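Surface enclosure on the bench: cutting the knockouts before or after mounting?

Workshop and Bench Setup > Small Electrical

lejla_v
Posted in October
I have a small surface-mount distribution enclosure, light gray, hinged window cover, round knockouts along one face. It will feed two sockets and the lights over a bench. Wall is block with 11 mm board on it. Do you open the knockouts on the bench or once the box is screwed up? I cracked the last one from Pirkska doing it on the wall.

RFankhauser
On the bench, always. Support the face from behind with a scrap block and tap the ring from outside with a blunt punch. Start at the thin point of the ring. Deburr before the glands go in.

brunner_u
Disagree in part. On the bench you are guessing which ones you need. I mount first, mark the cable entries, take the box down again, then cut. Two extra screws to undo. An open knockout you do not use needs a blanking plug, and they never match.

RFankhauser
If the run is drawn beforehand there is no guessing. Measure from the window hinge side, not from the cover edge. The cover overhangs on some boxes.

diem.nong
What is everyone working on? I scratched a smoky window badly on a bare steel top.

brunner_u
Rubber mat, 5 mm. Carpet holds swarf and the swarf does the scratching.

Schwaiger_M
Carpet is fine if it is vacuumed before the box goes face down. I have used a carpeted board for years. Small screws do not roll on it. Felt from Schnyder was worse, it shed into the terminals.

brunner_u
They do not roll, they disappear. I prefer to hear them drop.

lejla_v
Mine is a beige carpeted board on a white table. Current state, before any cutting. The 5m tape is the one I mark out with. 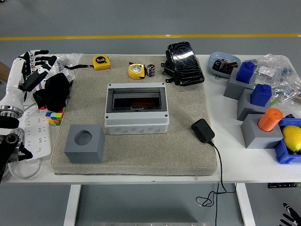
Re: layout and order of work

Schwaiger_M
Clear the board before you turn the box over. Tapes and adapter off first. A loose cable over the front edge will catch a sleeve and take something with it.

diem.nong
Is the capacitor part of this job? I would not store one next to a tape measure without checking it is discharged.

lejla_v
No, separate repair. It can go in a drawer.

RFankhauser
Agree on the capacitor. Short it through a resistor, check with a meter, then put it away. Back to the box: take the cover off before you punch. The hinge pins are the weak part on most of these.

brunner_u
Still mount, mark, remove, cut. But yes, cover off. I leave 800 mm of cable tail at the box and trim at the end.

lejla_v
Cover off, mark on the wall, cut on the bench. I will try one ring first and see how the plastic behaves.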